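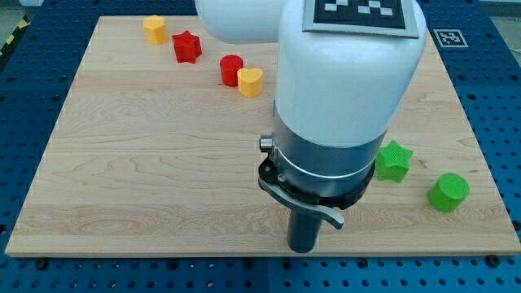
Light-colored board on the blue perforated table.

Rirau Repair Library, report to the Diekmann fund, 2024-10-02

We have spent 3000 of the grant, mostly on shelving and the first year of insurance. Loans stand at 83. The February plan promised 300, and I doubted that figure when Despina Katsaros put it in.

Jana Ostermann thinks longer opening hours will close the gap. I'm not convinced. We added two evenings over the summer and the same regulars came -- they just came later. The Ponusitz branch reports better numbers, but it counts renewals as new loans, so I would not lean on them.

I'd hold off on the second payment until we have a winter's worth of records. Joscha Kleinschmidt is redoing the loan sheet now.

Roswitha Oltmanns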